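Ye-ji Koo has spent most of her working life on joints. Her office at Erkden keeps records for 303 exterior paving jobs, and she says the complaints that come back are almost always about the gaps and seldom about the slabs.

"Concrete moves with temperature," she said. "You decide where it moves, or it decides for you."

Her method is plain. She fixes the slab dimensions first, then the joint width, then the filler. Drainage falls are set before any of these. On a recent job for Clikedton, a supply yard of 3,793 square meters, she changed the panel layout 17 times before the first pour.

"Most of those were small," she said. "A column base was in the wrong corner. A door threshold moved. You want joints to meet corners, and the corners kept going somewhere else."

I asked about sealant. She prefers a backer rod with a silicone joint on top, and she checks the depth by hand. A bead that is too deep will not stretch properly. One that sticks to the bottom of the joint as well as the sides will tear.

"People look at the color," she said. "I look at the shape."

Koo does not expect sealant to last as long as the slab. She writes the replacement into the maintenance schedule and asks the owner to initial the page. Some refuse. The Clikedton manager signed in March, after two meetings and a revised price for the joint cleaning.

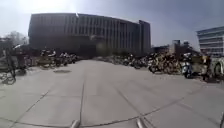
Large-panel concrete paving with expansion joints.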